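Rapport intermédiaire au financeur
Programme d'adaptation des logements anciens — Secteurs Drotau et Belay
Période couverte : de février à août

1. Rappel du cadre

La convention de financement conclue avec le fonds Zusham porte sur l'adaptation de 122 logements occupés par des personnes âgées ou en perte d'autonomie, dans deux secteurs d'habitat antérieur aux années soixante. Le présent rapport rend compte de l'avancement des visites, des travaux engagés et de la consommation des crédits. Il fait suite à la note de lancement transmise en février.

2. Visites et diagnostics

Les visites à domicile sont achevées dans le secteur Drotau. Elles se poursuivent dans le secteur Belay, où 27 ménages restent à rencontrer. Le retard tient principalement à la difficulté de joindre les propriétaires bailleurs, dont l'accord écrit est exigé avant toute intervention. Une relance par courrier a été effectuée en juin et une permanence téléphonique est désormais assurée chaque matin, de 9 heures à midi.

Les diagnostics confirment les besoins identifiés lors de l'étude préalable : accès à la salle d'eau, éclairage des circulations, suppression des seuils. Les menuiseries intérieures sont conservées autant que possible, conformément au souhait exprimé par de nombreux occupants.
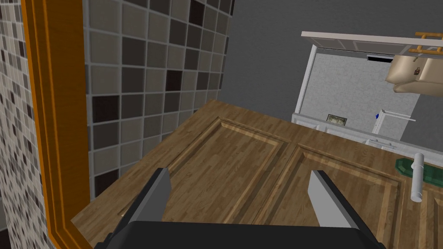 Crédit : Wimby, service documentation

3. Travaux engagés

À la fin du mois d'août, 18 chantiers étaient réceptionnés et neuf autres en cours. Les réceptions ont donné lieu à quelques réserves mineures, portant sur des joints de faïence et des réglages de robinetterie, levées dans le délai contractuel. Deux chantiers ont été suspendus à la suite de la découverte de canalisations en plomb. Leur remplacement n'entre pas dans l'assiette de la subvention et une demande distincte a été adressée au fonds.

Le remplacement des baignoires par des receveurs extraplats demeure le poste le plus important. Vient ensuite la reprise des portes : élargissement du passage, inversion du sens d'ouverture, pose de béquilles en remplacement des boutons ronds. Ce dernier point, peu coûteux, est celui que les ménages signalent le plus volontiers lors de l'entretien de suivi.

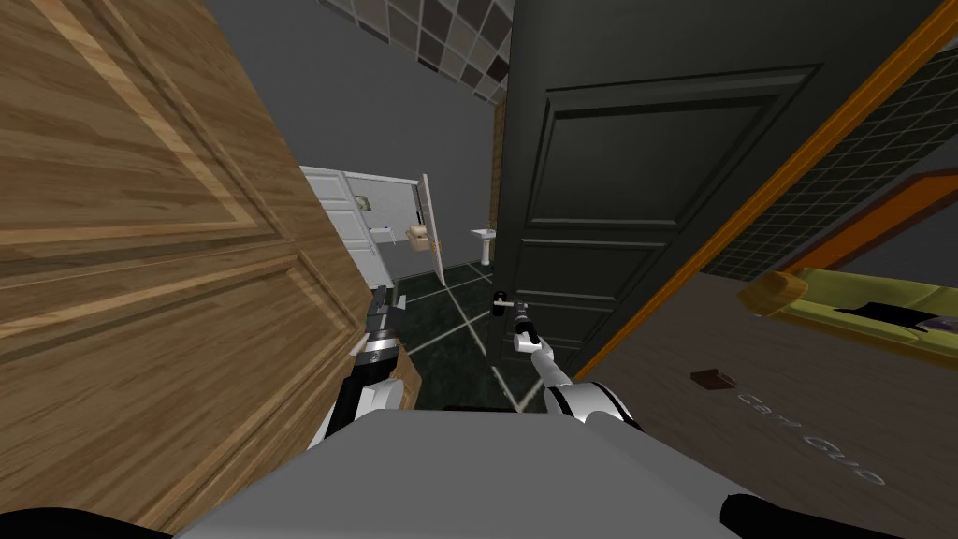 Deux portes ouvertes, l'une en bois, l'autre de teinte sombre, et l'accès à la salle de bains

4. Exécution budgétaire

Le premier acompte est consommé pour l'essentiel. Le coût des fournitures a progressé en cours de période, sans remettre en cause l'enveloppe globale. Les heures d'ergothérapie facturées s'élèvent à 802 — un volume supérieur à la prévision initiale, imputable aux secondes visites demandées dans le secteur Belay. Un redéploiement depuis la ligne « communication » est proposé à l'approbation du fonds.

5. Difficultés et mesures prises

La disponibilité des entreprises de plomberie reste insuffisante. Une seconde consultation a été lancée en juillet, par lots plus réduits, afin d'ouvrir le marché aux artisans locaux. Quatre offres sont en cours d'analyse.

6. Prochaines échéances

— Achèvement des visites dans le secteur Belay : octobre
— Attribution des lots de plomberie : octobre
— Transmission de l'état récapitulatif des dépenses : novembre
— Demande de versement du deuxième acompte : décembre

Les pièces justificatives sont tenues à la disposition du fonds au siège de Wimby.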